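## Workshop Tips: Care of the Processor Handling Cell

These tips apply to the Podari cell at the Brirkico workshop and to any bench arranged in the same way. Operators are asked to read them before their first shift at the cell and to keep a printed copy in the bench drawer. Questions should be directed to Assunta Longo, who keeps the maintenance log.

### Before starting

Place the cell in its stopped state and lock the controller before reaching inside. A paused program is not a stopped cell.

Wear a grounded wrist strap whenever a processor or tray is to be touched. Hold processors by their edges only. Fingerprints on the metal cover should be removed with a lint-free wipe and a small amount of isopropyl alcohol, and the part left to dry before it goes back into the tray.

### Cleaning the fingers

Wipe the inner face of each finger at the start of every shift. Use a dry cloth first. If residue remains, dampen the cloth slightly; do not spray cleaner onto the gripper, as liquid will run into the joints. Scouring pads and metal picks must not be used on the black finish.

Check the fingertips for burrs by drawing a cotton swab along each edge. If fibers catch, the finger is to be replaced. Filing a tip by hand changes its length and will upset the taught positions.

### Checking the screws

Go over the exposed screws on the finger linkages after every 200 cycles during the first month of use, and once per shift after that. Use a hex key in good condition. A worn key rounds the socket, and a rounded screw generally means removing the whole plate. Tighten to the value on the card inside the controller door. Do not exceed it.

### Setting the position at the tray

Teach the tray position with a scrap processor, at slow speed, with one hand on the stop button. Bring the part in until it meets the fixture squarely, then back off and approach again from the same direction. Repeat this 6 times and record any drift greater than the limit on the card.

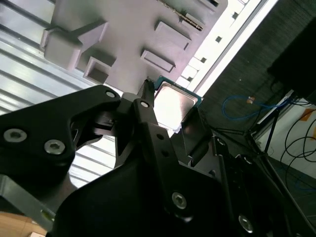 *Processor held at the gray fixture, with the narrow finger tip at the edge of the chip.*

Where a processor is found to sit at an angle, inspect the fixture before changing the program. Dust in a recess is a common cause. Clear it with a soft brush and low-pressure air, directed away from the gripper.

### Cables and surroundings

Keep network and power cables clear of the full reach of the arm. Fasten them with hook-and-loop straps; plastic ties pulled tight can damage the jacket. After moving any cable, run the program once at reduced speed and watch the slack through the complete motion.

### Spare parts

The following are held in the Martinelli cabinet:

- 2 matched fingers, to be fitted as a pair
- 18 linkage screws, in the marked tin
- Standus grease, for the joints only

Enter every part taken in the log. The cabinet is restocked in June.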